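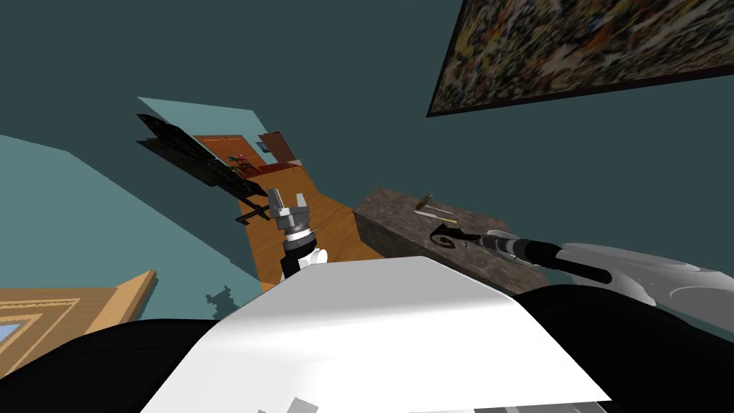 Getting oil marks out of an unfinished or lightly oiled table top. Did this twice now so writing it down before I forget. First, work out what finish you have. Drop of water on a hidden spot, wait 4 minutes. Soaks in = bare or thin oil, carry on. Beads up = varnish, different job, see Elsie Parsons' page on that. Color matters too. On an orange wooden surface like the one behind the upright gripper, a pale sanded patch is going to stand out badly, so do the whole top or don't start.

What you need
Cornstarch
Dish soap, plain
Fine sandpaper, 220 and 320
Clean rags, old T-shirts fine
Oil. I use Treden, any clear one will do

Steps
Cover the mark with cornstarch, thick. Leave overnight. Brush off, dont rub.
Still dark? Do it again. Mine took 4 goes.
Wipe with a damp soapy rag, then a plain damp one. Dry right away.
Let it sit a full day.
Sand with the grain, 220 then 320. Light pressure. Edges last, they go through fast.
Wipe off all teh dust.
Thin coat of oil. Wait 15 minutes, wipe off the extra. Second coat next day.

Oily rags: lay flat outside to dry, never in a ball. They can catch fire on their own.

No hot pans on it for a week. Re-oil in July or whenever it looks dull.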